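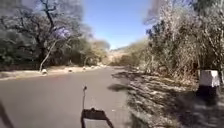 Do you need to recalibrate a front camera after swapping the controller underneath it? The lens calibration stays valid as long as focus and resolution are untouched. The timing offset between camera and controller does not carry over and has to be measured again.

I learned the second part over most of April, moving the rover from the Velik controller to the Kultus. Same chassis, same camera, same mount, same steering gains to start with. The Velik sends steering updates at 40 Hz and stamps each one on arrival. The Kultus stamps on send. My fusion code assumed arrival, so every bend came out late and the rover ran wide.

Zhiqiang Peng spotted it in the logs before I did. He plotted steering angle against the yaw I was estimating from video, and the two curves had the same shape with a fixed gap. I had been blaming the gains and had already changed them twice.

Procedure now, for either board:

Park on level pavement. Step the steering left and right, 3 times each way. Log video and commands together. Cross-correlate. Write the offset into the config and leave the gains alone.

Edge detection is a separate problem. White-painted stones on a pale dirt verge give much less contrast than I wanted, and shadow lying on the pavement from roadside bushes gives a stronger edge than the real one. I tried the Kongkaew segmentation model and the older Statine filter on the same 1,651 images. Kongkaew handled shadow better. Statine used less memory and lost the right margin wherever light and shade were mixed.

For now the Kultus stays in, with Kongkaew running at half resolution. The Velik is back in its box with the original gains written on the lid. Next job is a stiffer bracket, then the offset test again at both frame rates.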